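Section 4: Labeling small items

The Sornberg label printer can be used on most household goods, but pens, bottles, lipsticks and other small or rounded items need a narrower tape and different margins. Set the printer up as described in Section 2 before you start. You will need a 6 mm tape cassette and the printer connected to the Candley app.
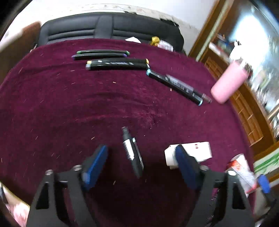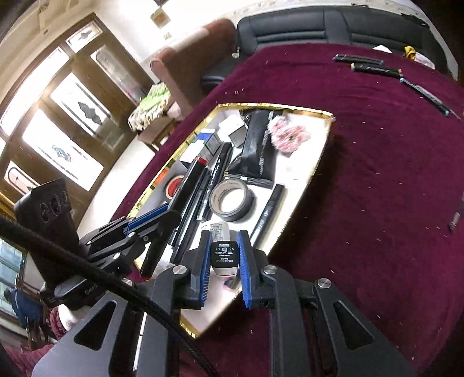

Fig. 4-1. Small items: markers (first); a cosmetic container and a white bottle (second).

4.1 Changing to narrow tape

1. Turn the printer off. Wait for the green light to go out.
2. Press the latch on the left side and lift the cover.
3. Pull the cassette straight up. Do not tilt it, or the ribbon may catch on the print head.
4. Check that the end of the new tape passes under both guide tabs. If the tape is slack, turn the spool with a pencil until it is tight.
5. Push the new cassette down until it clicks on both sides.
6. Close the cover and turn the printer on. Press FEED once and then CUT.

Note: The printer reads the tape width from the notches on the cassette. If the display still shows the old width, open and close the cover again.

CAUTION: The print head gets hot during long jobs. Let it cool for five minutes before you change a cassette in the middle of a job.

4.2 Setting the margins

The factory margins leave a lot of blank tape at each end. That is fine on a box file and too much on a pen.

1. In the app, open Settings > Tape > Margins.
2. Choose Narrow. The preview gets shorter.
3. If you plan to print several labels in a row, turn on Chain Print. The printer then makes a half cut between labels and a full cut after the last one.
4. Tap Save to Printer. Settings that are saved only in the app are lost when you print from the keypad.

Note: With Chain Print on, the last label stays inside the printer until you press FEED. Do not pull it out by hand.

4.3 Choosing a label style

Flag – The tape wraps around the item and sticks to itself, with the text on the loose end. Use this for cables and thin handles. It gets in the way on anything that has to fit back into a case.

Wrap – The text is repeated so that it can be read from any side. Use this for pens, tubes and small jars. Enter the distance around the item in the Length box. The maximum is 123 mm.

Flat – One line of text, printed once. Use this for lids, bases and any flat side.

Text on 6 mm tape is limited to one line. The app accepts up to 86 characters, but anything over 20 is hard to read at this size. Use an item number and keep the full description in the item list (see Section 5).

4.4 Applying the label

1. Wipe the surface with a dry cloth. If it is greasy, use a little rubbing alcohol and let it dry completely.
2. Bend the label lightly at one end to open the split in the backing.
3. Peel off half of the backing. Place that end first and check that it is straight.
4. Peel off the rest while pressing the label down with your thumb.
5. Press firmly along the whole length for ten seconds. On curved surfaces, press the ends again an hour later.

Do not cover expiration dates, ingredient lists or safety warnings. On medicine bottles, put the label on the cap or the base only.

Standard tape does not hold well on silicone, raw wood, fabric or soft foam. For these, use Medbridge strong-adhesive tape or tie on a card tag.

CAUTION: Strong-adhesive tape can lift paint and printed lettering when it is removed. Test it on a hidden spot first.

4.5 If something goes wrong

Print is faint on one side – Clean the print head with the swab supplied. See Section 7.

Label curls at the ends – The item is too narrow for a wrap label. Change to Flag, or set the overlap to 5 mm.

Label is cut through the text – Margins are set to None. Change them to Narrow and print again.

"Memory full" appears – The printer stores up to 1,000 labels. Delete old ones under Files > Manage, or move them to the app. Su series printers have no internal storage and do not show this message.

Tape stops halfway – Open the cover and look for tape wound around the roller. Cut it with scissors, remove the loose pieces and go back to step 4 in 4.1.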